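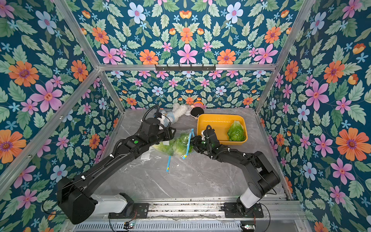 Lettuce, the yellow tray and one of the bags.

February, evening

Sorted the greens today. Lettuce was 588 at the shop, up from 500 last month, so I want it to last the week. I'm keeping it in the zip-top bags with the blue strips, the ones with a line for the date. I never fill in the date.
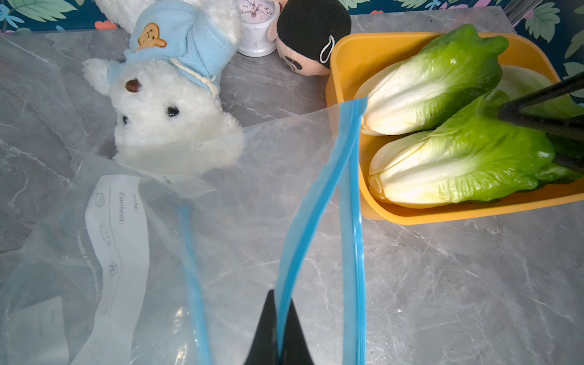 Tray and toys

The yellow tray is from Norkby and it's a good size for salad things. The plush toys, the doll and the alarm clock still need a proper shelf. I looked at one from Gotico, 16 inches deep – too deep for that wall.
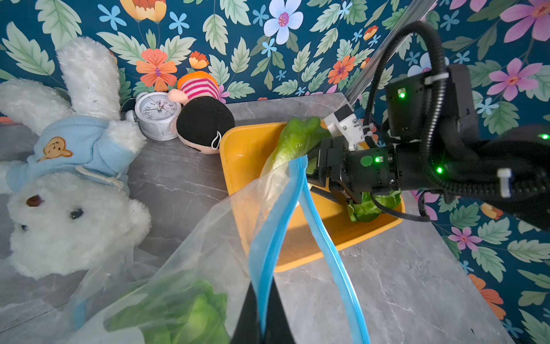 Bimla Nautiyal told me on the phone that romaine keeps longer with a paper towel tucked in, and that she changes hers every 2 days. I'll try it with the next lot. Need to buy paper towels.

Last updated: February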